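From: Wondimu Nigatu
To: Giltelen Neighborhood History list
Date: July 6, 2026
Subject: Re: Sorting my aunt's letters -- by date or by person?

Hello all, and thank you for such a good question to come home to. I've been away from the list since before the garden got going, so forgive me if some of this repeats what others have already told you off-list.

You wrote:

> My aunt left me 17 shoeboxes of letters, mostly family but some from
> people I can't place at all. A cousin tells me to put everything in
> order by date. Another says sort by who wrote them. I started with
> dates and got stuck on the first box, as half of them have no year,
> only things like "Tuesday evening." Also, do I take them out of the
> envelopes? And the rubber bands? I'd like to get them in shape to
> share with the family and maybe the library someday, but right now
> I mostly feel like shutting the closet door.

Please don't shut the closet door! Or do, for a week, and then open it again. I shut mine for the better part of a winter and the letters were perfectly all right when I came back.

My vote goes to your second cousin, or whichever cousin said to sort by person. When I went through my grandfather's papers I started by date too, and I had the same trouble you're having. A letter with no year on it stops you cold if you're sorting by year, but you nearly always know who wrote it, even if all you have is the handwriting and "your loving sister." Once all the loving sister's letters are together you start noticing that the baby who is teething in one is walking in another, and the dates begin to fall into place without much effort on your part. I wrote my guesses in pencil, in square brackets, on the folder and never on the letter itself. A question mark after the year is a fine thing and I used plenty of them.

Before any of that, though, take a good look at how the boxes are now. If your aunt had any sort of order of her own, even a strange one, it would be a shame to lose it. My grandfather kept everything from one particular trip to the lake in a single candy tin, receipts and all, and I very nearly scattered it among six different people before my wife asked me what I thought I was doing. So write a number on each shoebox, and put that same number on the folder when a letter leaves its box. Then you can always go back.

As for the envelopes, I keep them. The postmark may be the only date you'll get, and the return address has settled more than one argument in our family. I take the letter out, unfold it if it will go willingly, and put the envelope right behind it in the same folder. If a fold is so stiff that the paper complains, leave it folded and come back another day. Rubber bands go in the trash, I'm afraid. The old ones were baked right on to the paper in my case, and I lifted what came up easily and left the rest alone. Paper clips, if they've rusted, I slide off very slowly with a slip of stiff paper underneath -- the first one I pulled off in a hurry took a corner of a wedding invitation with it and I still feel bad.

Now, about a place to work. I did all of mine at the dining table at first, which meant packing up before every supper, and I think that's why it took me so long. What helped in the end was a table that didn't have to be anything else, with nothing on it but the trays and whatever handful I was reading. I use one tray for letters I've read and put a name to and the other for the puzzles. When the puzzle tray gets full I make a pot of coffee and call my sister. She remembers every neighbor we ever had, and most of their dogs.

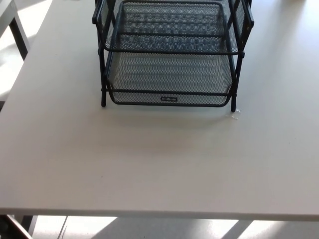

My letter trays at the back of the sorting table, between batches.

I'd say do 10 letters at a sitting, and let yourself stop there even when you'd like to keep going. I know that sounds slow next to all those shoeboxes. But you'll want to read them, you see, and you should! The reading is the best part, and after an hour of somebody's tiny slanted handwriting my eyes give out and I start filing Plondaner cousins under the wrong side of the family. I had to redo a whole folder in January for exactly that reason.

For the people you can't place at all, give them a folder each anyway, labeled with whatever you have. I had one that just said "Liao, from the bakery?" for the longest time, and then a receipt turned up in another box and there was the whole name and the street besides. I also keep a plain notebook with a page for every writer, where I jot down nicknames, moves, weddings and so on. My grandfather's bunch came to 339 letters when I finally wrote up the list for the library (they do ask), and I would have been lost without that notebook.

One more thing and then I'll let you go. Before you hand anything over or pass copies around, read with the living in mind. There were 2 letters in my lot that I set aside and talked over with the family first, and I'm glad I did. The library was very kind about it and told me it comes up all the time.

If you'd like company, I'm at the Flotero branch most mornings, at the long table by the map drawers, and I'd be delighted to look through a box with you. Bring one of the puzzling ones. And do write back and tell us which cousin won!

Warmly,
Wondimu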